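Glass on the Table: a little gallery from the Tillenine project

Hi, and welcome to the gallery page! I'm Sumaiya Siddiqui, and for most of this year I've been working on Tillenine, which is our method for teaching two robot arms to set out and tidy up breakable things on a table. The written report is long and has a lot of graphs in it, and my mother (who reads everything I put online, hi Mom) told me she gave up on page two. So this page is the short version, with pictures and me talking.

The quick background is that most of what I did before this was with blocks. Blocks are lovely. You can squeeze them, drop them, stack them crooked, and they forgive you every time. Then my supervisor at Gastlow asked what would happen if we swapped the blocks for vases and candlesticks, and I said "sure, how hard can it be," and here I am a long way down the road with a drawer full of padded sleeves and a very good dustpan.

What we ended up with is a mix of two things. First a person drives the arms through a task by hand, and we record that. We collected 200 of those runs, all on glass and thin-stemmed objects. Then the policy (that's the bit of software that decides how the arms move) learns from the runs, but with an extra piece I call the Chu term, after the street I lived on when I thought of it. It makes the arms slow down when the camera view and the finger positions disagree about where an object is. It's a small change in the code and it took me forever to get right!

The tall skinny things have been my favorite troublemakers. A candlestick holder with a slender stem gives the fingers very little to hold, and if you grab it high and move off too fast, the wide base swings like a bell. Our first policy grabbed everything high. I have no idea why it loved that so much, but we re-recorded a whole batch of runs with low grasps and it picked up the habit pretty quickly.

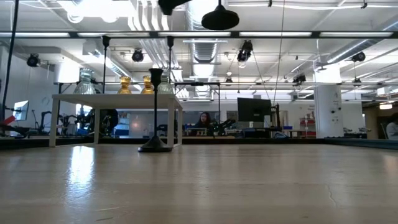

Does it matter to the arms that glass is see-through?

It matters a lot for finding the object and much less for holding it. A depth sensor often reads straight through clear glass and reports the table behind, so we rely on ordinary color views and let the policy learn the outlines from the recorded runs. Colored glass is easier, and once the fingers have closed on something, clear and colored pieces behave the same.

That question comes up every time I give a talk, so I figured I'd put it right in the gallery. The longer story is that we tried spraying the clear pieces with a matte coating early on, and the success rate jumped, and I was thrilled for one afternoon. Then it sank in that we'd have to spray every glass the arms would ever meet. So the coating went away, and the numbers came back down, and we spent the following weeks getting them up again the slow way.

A word about how we score things, for anyone who likes that sort of detail (I do, sorry). Each trial is one full layout, start to finish. We give 8 points for a clean one and take points off for tipping, for bumping a neighbor, and for what I call a nervous release, when the fingers open and then close again as if they'd changed their mind. A break is zero, no matter how pretty the rest of it was. The plain copy-the-human baseline averaged four. With the Chu term switched on, the same trials averaged five, and nearly all of that gain came out of the bumping column. I know that one extra point doesn't sound like fireworks, but bumping is how glass gets broken in the first place, so I'll take it!

The nervous release is still with us. I thought the slowdown would cure it and it made it a tiny bit worse, maybe because the arm now has more time to dither. There's a section on it in the report with my best guess, and if you have a better guess I would love to hear it.
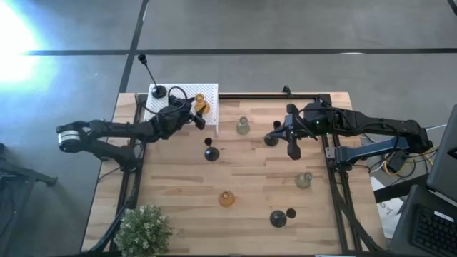
Spacing is the part of the method I get most excited about, and it's the part that reads worst on paper. When two arms share one tabletop, each of them has to treat the other as a moving obstacle, and every object one arm is reaching past is a thing the other might need next. We used to lay everything out in tidy rows, which made the planning easy and taught the arms nothing about weaving. Now I spread things out so there's always something inconvenient in the way, with the flasks scattered over the planks and the black domes in among them, and one amber flask up on the white perforated box so that the left arm has to work at a different height from its partner. The raised spot was Doner's idea (Doner is our nickname for the test suite, but it's also the lunch we were eating when we planned it). Raised placements are harder than flat ones for us, and the policy trained only on flat runs did badly enough there that I stopped the trials early to save the glassware.

What's next? I want to try stemware, the really thin kind, and I want to find out whether the slowdown helps when an object is partly filled. Liquid moves after you stop moving, and nothing in our recordings covers that. The plan is to have a first batch of those runs by December, if the new finger pads show up in time. The ones we have are getting shiny, and shiny pads slip.

I'll add more pictures as I sort through them. The full report and the layout sheets are on the project page, and if you'd like the training runs for your own arms, just write and ask me for the download link. It's a big download, so start it before you go home for the night.

Page last updated 21/09/2022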